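# Where Does a Keyboard Belong? Desk Layout Project, Final Report

August 26, 2011

We started this project thinking we'd be done in a week, and we ended up spending most of the summer on it because it got so interesting! The question sounds tiny: if you use a full-size keyboard, how close to the front of the desk should it sit, and what happens to everything else on the desk when you move it? 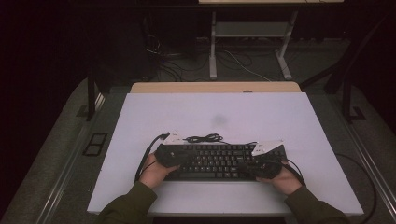
Our first plan was to compare chairs too, but we dropped that early. Keyboards alone gave us plenty to work with (and we already had one, so the budget was happy).

## Setup

We used one black full-size keyboard with the arrow and navigation keys on the right. It went on a big white board on top of the table. The board was my favorite part of the whole setup. It's matte, so there's hardly any glare, and a dark cable shows up on it right away. We could mark a position in pencil, wipe it off and try another one.

We tested 2 positions:

- **Front:** keyboard close to the near edge of the board
- **Back:** keyboard pushed back 6 inches from there

For each one we typed a passage of 500 words and then did an editing task that uses the arrow keys a lot. Over the summer the editing log grew to 2215 lines, which is way more than we planned for.

## What we noticed

The front position won for editing. Reaching over to the arrow keys felt short and easy, and the space behind the keyboard stayed open for notes. For plain typing it was closer. Two of us liked the back position better because we could rest our forearms on the board.

Cables turned out to matter a lot more than we expected. In the back position, a loose coil behind the keyboard keeps getting bumped, and then you stop and shove it out of the way and lose your place. Up front there's room for it. We tried a Clotix cable tie and a Ploltex sleeve, and the tie was quicker to undo between rounds.

## Next steps

We want to repeat the whole thing in December with a compact keyboard that has no separate navigation keys. My guess is that the difference between positions mostly goes away, but I'd love to be wrong! We also need a better way to record comfort than "good / okay / bad," and a second board so we can leave both layouts set up.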